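Setting up your game clock and scoreboard link (section 4)
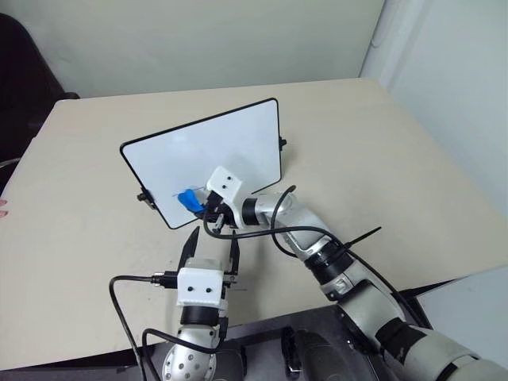

Photo: Friederike Ostermann

Okay, rink-side folks, this is the part I get the most mail about. You've got the Trekilo console charged, so let's get it talking to the scoreboard before warm-ups.

1. Switch the scoreboard on first and let it finish its light test.
2. Hold the console's Link button until the screen says READY (mine is slow in a cold rink, so keep your thumb there!).
3. Type in channel 131 and press Enter.
4. Pick Hockey, then set the period length. I always check the intermission setting too – it likes to jump back to the basketball one.
5. Start the clock, let it run a few seconds, stop it, and try the horn.

Note: The console remembers up to 2 penalties per team. If a third player heads to the box, write that one down and add it when a slot opens up.

Caution: Don't unplug the scoreboard while the clock is running. I did this in March, mid-period, and lost the score and both penalties – the coaches were not thrilled with me.

If the link drops, go back to step 2. Your score stays on the console.

We use cookies to remember your settings. Accept | Manage

Related
Andari wireless horn: first-time setup
Changing the battery in your Trekilo console
Shot counter basics
Godoy penalty box display: cable guide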